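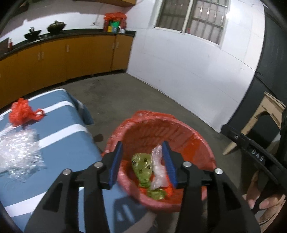
Notow 3 review: the bot builder I keep going back to

I have been building chat bots for small companies for long enough to have a drawer full of half-finished experiments, and most of the tools I tried along the way got uninstalled within a week. Notow has been on my laptop since February and I'm still opening it most mornings, so I thought it deserved a proper write-up.

If you haven't come across it, Notow is a desktop editor for conversation flows. You draw out what your bot should say and when, connect it to whatever chat service your team uses, and publish. Plenty of tools do that. What I love about version 3 is how quickly you get from an idea to something a colleague can poke at. My first working bot (a very plain one that told people which meeting rooms were free) was live before lunch, and I'd only started after the ten o'clock call!

The editor

Flows are laid out left to right, and each step opens in a side panel when you click it. There's a search box that looks through step names and the message text too, and I use it constantly. The biggest flow I've made so far has 367 steps, and scrolling around it is smooth on a laptop that is by no means new. Undo goes back as far as I've ever needed, even after closing and reopening the project.

You can also drop into the script view at any point. Everything you drew is there as readable text, and if you change the text the drawing updates. Heidrun Rüegg, who I share most of my projects with, works almost entirely in script while I stay in the drawing, and we haven't trampled on each other once. The files sit nicely in version control as well, with small diffs that make sense when you read them back.

Testing

This is the part that won me over. You can record a conversation with your bot, save it, and replay it whenever you change something. Any reply that differs from the recording is shown side by side with the old one. We have 222 saved conversations for the Prunport helpdesk bot now, and the whole lot runs in the time it takes to fill the kettle.

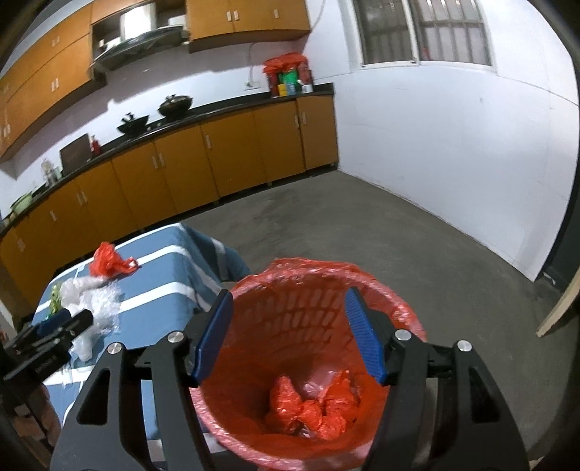
You can pause a replay halfway, too, and carry on typing by hand from that point. I didn't expect to use that much, but it's brilliant for those awkward bugs that only show up nine messages in. Variables are listed down the right-hand side as you go, with the ones that have just changed in bold.

Connectors

Out of the box you get the usual chat services, plus email and a generic web hook. Setting up each one is a form with five or six boxes, and the help text beside them is written by somebody who has clearly filled in the form themselves. I moved a bot over from Kistow in an afternoon using the import wizard. It brought across all the messages and most of the branching, though I had to redo the date handling by hand.

What could be better

The permissions screen is a muddle. There are roles for the workspace and roles for the project, and they use the same names for slightly different things. Obed Agyeman spent a good part of Wednesday unable to publish, and it came down to being an "editor" in one place and an "editor" in the other, with only one of them ticked for publishing.

Messages are limited to 350 characters in the free plan. That's fine for most replies, but I bumped into it with the longer help texts and had to split them up. I'd also like a dark theme that covers the settings pages, which are still blazing white at eleven at night.

Support has been friendly and quick. I reported a crash when pasting a table into a message, got a reply the same day, and the fix was in the next update.

Who it suits

If you're on your own or in a small team and you want to test properly without building your own tools for it, give the free plan a go. Bigger teams should set aside an hour for those roles before inviting everybody. I'm starting on a booking bot with it next, and I'll add a note underneath once I've tried the calendar connector.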